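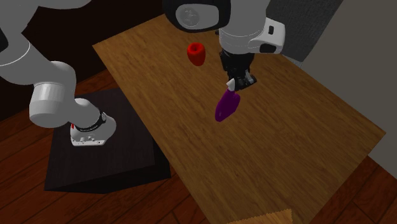

Dull patches on waterborne poly, dining table
Finishing and Refinishing > Tables and tops

Lencho
Member

Top was sprayed with three coats of satin waterborne poly last June. Two dull patches have since formed where people sit. No white haze, no lifting. Finish feels slightly tacky there in humid weather. Cleaned daily with an all-purpose kitchen spray at full strength. Can I recoat just the patches, or does the whole top need to come down?

Mihret Assefa
Posted 2022-04-29

Tacky and dull at the seats usually means softened film. Skin oil does part of it, and alkaline cleaner left to dry in place does the rest. Wash with mild soap in water, wipe with clean water, dry, and wait a week before you judge it. If a fingernail still marks the film, a recoat won't hold.

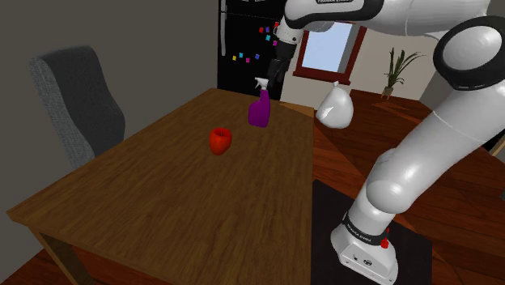
Cleaner strength matters more than brand. For routine wiping I use 1,000 ml of water with a few drops of dish soap, and I spray the cloth, never the top. A spray bottle parked on the table, like the purple one there, tends to get used straight onto the wood, and the liquid sits along the grain until somebody gets to it. Keep it under the sink and the habit goes away.

Skendside
Member

Disagree on the recoat. I have gone over soft film after a naphtha wipe and a scuff with 300 grit, and it is still good. Stripping a whole top for two patches is a lot of dust for nothing.

Lencho
Member

Fingernail leaves a faint line on the left patch. Nothing on the right one.

Mihret Assefa

Then the left one is soft. Skendside, how long has yours been in use? Mine looked fine for a few months, then peeled at the edge of the repair.

Skendside
Member

Guest room desk, so light use. Fair point on a dining table.

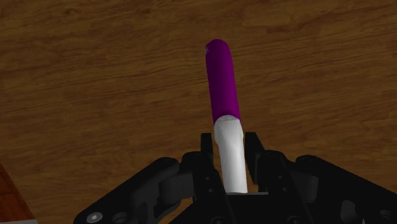
Hawi Fikre

Spot repairs in satin also show as a change in sheen, whatever the adhesion is like. You will see the border of each patch under a low window. If the rest of the film is sound, scrape the soft area back to firm material, spot coat it, then scuff and recoat the full top in one pass. Don't try to blend it with 2,000 grit. That only raises the gloss.

Lencho
Member

Washing it this weekend. Will test again after a week and scrape the left side if it still marks.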